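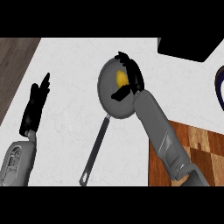 Fig. 1. Gray pan on the marble countertop, yellow food in it, from above.

Notebook, translation workshop, Stillholm
Jun 16, 2026

Long day, and a good one, and I'm writing it up before dinner while I can still read my own arrows in the margin. Mieke has the marked-up printout if anybody wants to check me on the details, and she probably should.

We spent the morning on the pronouns again. I know, I know, we said in April that we were finished with the pronouns! But Liette read chapter 4 out loud in English from start to finish, and by the second page everybody had heard the same hole in it. In the Flemish, the mother says "gij" to her sons the whole way through and then switches to "u" for exactly one line, when the older boy comes home with the letter. It's a door closing. In our draft it was "you" and then "you," and the door just stood there open.

What we tried, so we don't try it all over again next month:

"Thou" for gij. Out in under a minute. It sounds like church to an American ear, and gij in that kitchen sounds like soup. Stijn wanted it noted that he never seriously proposed it. Noted.

Dropping the contractions when she switches. So she goes from "you're late, you'll want to eat" to "you are late." Subtle, and I liked it more each time I heard it, but Musa pointed out that in print a reader takes it for plain emphasis. He's right. On the page it looks like she is cross, and she isn't cross at all in that line, she is frightened.

Using his name. She calls him "love" and "boy" all through the chapter, and then in that one line she uses the full first name. This is the one we kept for now. It costs us something on page 61, where the father uses the full name as a joke, so I've changed that to "my lord" and I'm not happy with it. Leaving it underlined.

Adding "sir." Maarten's idea. Too much on first reading, but then he read it in a very flat voice with hardly any weight on it and the room went quiet. Keep it in the back pocket. If the name doesn't survive the read-through, this is what we go to.

After coffee, the small words. Mieke ran the concordance on the whole Vanhove text for the little particles that make everybody in the book sound like themselves (toch, maar, eens, wel, hè, and the rest of that family), and it came back with 1,201 lines. I had a sinking feeling when she put the stack down on the table. We obviously aren't going to settle them one by one, so here is what we agreed on, more or less:

Leave most of them out and let the rhythm do the work. English dialogue can carry a lot with word order and a comma in the right place.

Where two or three pile up in one sentence ("kom toch maar eens hier"), something has to show, even if it's only "come on over here a minute, would you." Liette's version, and lovely.

"Hè" at the end of a line is not always "right?" I had been doing that on autopilot and it made the grandmother sound like she sells cars. Sometimes "isn't it," sometimes "huh," quite often nothing.

"Allez" and "amai" stay as they are. No italics, no glossary. Comora's house style wants foreign words in italics at first use, so somebody has to write to them and ask nicely. I said I would. (Reminder to self: ask nicely.)

Then a disagreement, a friendly one, that I want to get down fairly. Stijn thinks the younger brother should be marked as speaking a heavier dialect than the older one, as he clearly is in the original, where the older boy has been to school in the city and has tidied himself up. Musa thinks that any heavier English we give the younger one will come from somewhere. Drop his g's and he's from Tennessee. Give him "ain't" and we've told the reader something about him that Vanhove never said. I have been on both sides of this argument in different books, and I went back and forth today too, sometimes in the same sentence. What seemed to work best was doing it with syntax: shorter sentences, a few run together, the subject left off now and then ("Went down to the water. Wasn't anybody there."). It has no map attached to it, or not much of one. I redid the fishing passage that way over lunch with a sandwich in the other hand, and both of them nodded, so I'm calling it progress.

The title. Oh, the title. "Vuswood" is the name of the forest in the book, and Vanhove made it up, half Dutch and half English already, which was strange and funny in the original and is merely a bit strange in ours. We lose the joke completely. Maarten suggested flipping it so that the half that is English in the original turns Dutch, giving "Vusbos" or "Vuswoud." I like "Vuswoud" on the page, and I can't say it. We went around the table and got 7 different pronunciations out of five people, two of them Stijn's and two of them mine. Vuswood stays on the cover for now.

Odds and ends:

"Goesting" on page 88. Currently "appetite," which is fine for the stew and hopeless for the dancing. Liette wants "a hankering." I want "the itch." Sleep on it.

The proverb in the funeral scene should be left alone and translated word for word. The English proverb that means the same thing is so worn that the eye slides off it.

Chapter 9 has "porch" where it should be "stoop." I think. The house is in a row, right on the street. Ask Mieke, she grew up in one of those.

I owe Musa a clean copy of chapters 10 through 13. He has been very patient.

The read-through needs a chair who hasn't worked on the draft. Liette has somebody in mind and will write to her.

One last thing while I remember it. When Liette was reading this morning she stumbled on the same sentence twice, the long one with the bicycle, and apologized both times, and I nearly moved on. Then I looked at it and it was our sentence that was the trouble, three "which" clauses in a row, with the bicycle not turning up until the very end. In the Flemish the bicycle comes first. I've put it first. We ought to read aloud more, even the parts we think are done, and we ought to mark every stumble, with no apologizing.

Next session starts with the letter itself. Bring the 2 earlier drafts, the blue one and the one with Stijn's coffee on it.

Recent entries
Diminutives, and when to stop shrinking things
Notes on swearing in chapter 6
Rhyme or sense? The skipping song, third attempt
What we asked Comora about footnotes
Reading list for new people at Stillholm

This site uses cookies to remember your preferences. By continuing to browse you agree to our use of cookies. Accept | Settings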